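Mixed-age grouping

Mixed-age grouping, also called multi-age teaching or family grouping, is a way of organizing a school so that children of different ages learn together in one class for two or more years. It differs from the combined class, in which two grades share a room because there are too few students to fill both, and each grade still follows its own course of study. In a true mixed-age class the spread of ages is wanted, and the timetable, the reading groups and even the furniture are planned with it in mind.

The idea is much older than the graded school. For most of the history of schooling, children of all ages sat in one room with one teacher, and the notion that every seven-year-old should be doing the same page on the same morning would have seemed very odd. Graded classes spread through American cities in the middle of the 19th century and reached country districts much later. One-room schools carried on in farming areas well into the 20th century, and a small number are still open, a remarkable run for any kind of school!

Organization

Most mixed-age classes cover two or three grades. A common pattern puts kindergarten and first grade together, then second and third, then fourth and fifth. Each fall the oldest children move up and a new group of the youngest comes in, so that between a third and a half of the class is new in any year. The rest already know the teacher, the rules and where the scissors are kept. Teachers who like the system nearly always mention this first: September is calmer, and the real work starts weeks earlier.

Reading and math are usually taught in small groups drawn from across the ages. A quick second grader may read with third graders and do math with first graders, and the groups are reshuffled every few weeks as children move ahead. Science and social studies are more often taught to the whole class on a two-year or three-year cycle. A topic such as weather or local rivers comes up once in each cycle, so no child meets it twice. Art, music and cooking need very little adjusting, and many schools build their longest projects around them.

Peer teaching is one of the most lively parts of the day. An older child explaining long division to a younger one has to find the words for every step, and often discovers a gap in her own knowledge along the way. Younger children, for their part, overhear lessons meant for others and pick up a surprising amount. Some schools make formal pairs, with a weekly half hour set aside for them. Others let the pairs form on their own.
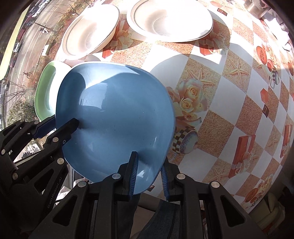
Vol. 6, p. 136

Looping is a related practice in which a same-age class keeps one teacher for two years or more. It offers the same long acquaintance between teacher and family, but without the mix of ages. Some districts run both, and the terms are often confused in school newsletters.

The Falar plan

One of the more fully described local programs is the Falar plan, named for the elementary school where it began. The school had 106 students when its principal, Kumaresan Salian, proposed replacing six grades with three bands. Two neighboring schools, Judska and Arsenault, took up the plan in the following years, each with changes of its own. Judska kept kindergarten separate. Arsenault mixed ages in the mornings only and went back to grade groups after lunch, an arrangement its staff came to prefer and still use.

Salian's handbook for the plan is a delight to read, full of sample timetables, seating sketches and frank notes on what went wrong. The first version of the math cycle put fractions in the same year for every band and ran the school out of measuring cups by February. The second moved them to alternate years. The handbook also gives a good deal of space to report cards, the subject on which parents had the most questions. Its solution was a single card for each band, listing skills in order, on which a child's progress could be marked from entry to leaving. Families could see at a glance how far a child had come, although some went on asking for an ordinary letter grade, and the school later added one for the oldest band.

A fourth school, Lunska, tried the plan for one year and returned to single grades. It had large classes, with over 50 children sharing two teachers in the middle band, and the staff had been given little time to plan together. The handbook discusses the case at length and recommends a full spring of shared planning before any change is made.

Results and debate

Research on mixed-age classes is large, interesting and hard to add up. Studies differ in what they count as mixed-age, and many lump planned programs together with classes combined to save money. Reviews have generally found little difference in test scores between mixed-age and single-age classes overall. Findings on attitudes toward school and on friendships tend to be somewhat more favorable, though these are harder to measure.

Critics point to the load on teachers, who must know the standards for two or three grades and prepare for all of them. State tests tied to a single grade add to the difficulty, especially where a topic falls in the wrong year of the cycle. Parents of the oldest children sometimes worry that they will be held back, and parents of the youngest that they will be lost in the crowd. Supporters answer that any class contains a wide spread of ability whatever the birthdays say, and that a mixed-age class is at least set up to deal with it.

See also

Combined class
Looping (education)
Nongraded school
One-room school
Peer tutoring

Article last revised 02/12/2021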